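**Notes from the Kudden trip**

The team is back from Kudden, sunburnt in the usual stripes, and the parish hall smells of thirteen rucksacks. Thank you to everyone who prayed, baked, or bought a raffle ticket for the hamper. The hamper was won by the vicarage, and we will say no more about it.

We had gone out to help the Mollel church paint its schoolroom and run a holiday club. The painting took four days. It would have taken three, but the first day's blue turned out quite different from the blue on the tin, and our hosts were too polite to mention it until after lunch. The club was planned for sixty children. By the Saturday we had 241 on the register, six footballs and one whistle, and the whistle went missing early on.

Our drama sketch of Jonah was received with great kindness. The congregation then performed their own version, with singing, and we have retired ours.

Evenings were spent at the guest house in Skarura, where the generator went off at nine and so did most of us. Morning prayers were at half past five. Several people who have never once made the eight o'clock at home were seen there, upright and nearly in tune.

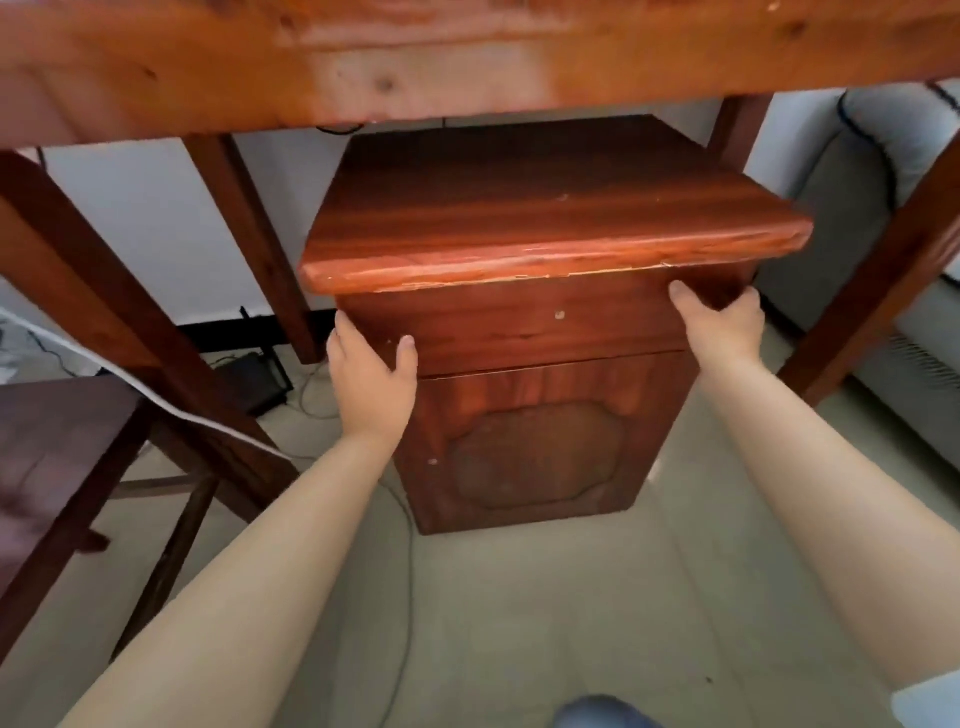 The Mollel church has asked whether we might come again next March, and would like help with a roof this time. Anyone who can hold a ladder, or knows someone who can, should speak to the Warnuven mission group after either service. There will be a supper with slides. We have been asked to keep the slides short and the supper long.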